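Standby and Heating Loads of Small Kitchen Appliances in Shared Student Housing

Term project report, Building Energy course
Submitted May 8, 2026

Summary

This report looks at how much electricity small kitchen appliances use in shared student apartments, and how much of that use could be avoided without buying new equipment. We metered the kitchens of 4 apartments in the Tudau residence and asked the tenants to keep a short log of what they cooked. Over the full metering period the plug-in appliances used 300 kWh in total. Most of it went to heating, and much less than we expected went to standby.

Background

The Tudau residence has electric cooking only. Each kitchen has a built-in stove and a refrigerator on their own circuits, which are billed to the building. Everything plugged into the counter outlets is billed to the tenants. Tenants told us they did not know what the counter outlets cost them, and several thought the kettle was the main expense.

Earlier student work at the Josia residence estimated appliance use from nameplate ratings. That method tends to overstate the result. A heating element with a thermostat switches on and off once it reaches temperature, so the rated power applies only part of the time.

Method

We installed Baudry plug meters between the wall outlet and each appliance. The meters log average power once a minute and store the readings until they are downloaded. Metering began in October, after the tenants had settled in. Meters were checked against a bench instrument before and after the project.

Tenants wrote down the appliance, the start time and the food. The logs gave us 2,568 entries. Entries with no matching power reading were dropped, and so were readings from phone chargers and lamps that had been plugged into the kitchen meters by mistake.

The appliances were sorted into three groups: water heating (kettles and coffee makers), dry heating (toasters, toaster ovens and sandwich presses) and other (blenders, rice cookers and microwaves). Rice cookers could have gone in the first group, but their long keep-warm phase made them a poor match for kettles.

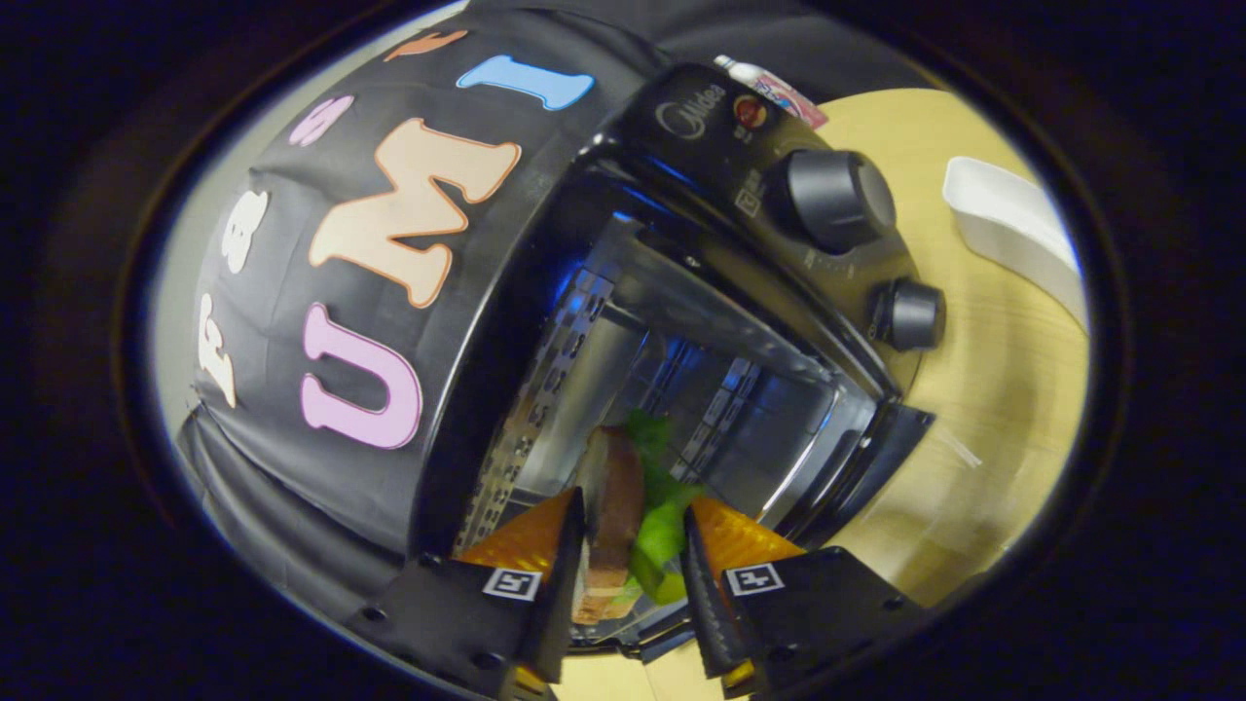 Results

Dry heating was the largest group, at 68 percent of metered use. Toaster ovens made up most of it. A single use was often short, but tenants used them many times a day, often for one portion each. Preheating was common even for foods that did not call for it, such as leftover pizza and sandwiches.

Water heating came second. The kettles drew more power than any other appliance while running, but they ran for only a few minutes at a time. In the apartment where tenants filled the kettle to the top each time, kettle use was clearly higher than in the others.

Standby use was small. Microwaves with a clock drew power all day. Appliances with mechanical timers drew none when off.

Discussion

The main saving available to these tenants is in how the ovens are used. Cooking two portions together takes only slightly more energy than cooking one. Skipping the preheat for reheated food would also help. Unplugging appliances at night would save very little, although it was the step tenants most often suggested.

The apartments differed a good deal, and our sample is too small to say what is typical for student housing. We also did not meter the built-in stoves, so we cannot tell how far the counter appliances replaced stove cooking. A household that gave up its toaster oven might simply use the large oven, and that would probably raise total use.

Two meters lost data when their outlets were switched off. We filled those gaps with the average for the same hours on other days.

Further Work

The Grusari software we used to match log entries with power readings could be set up to recognize cooking events by itself. This would remove the need for written logs, which tenants kept less carefully toward the end. Metering the stove circuits would require permission from the building office and an electrician to fit the sensors.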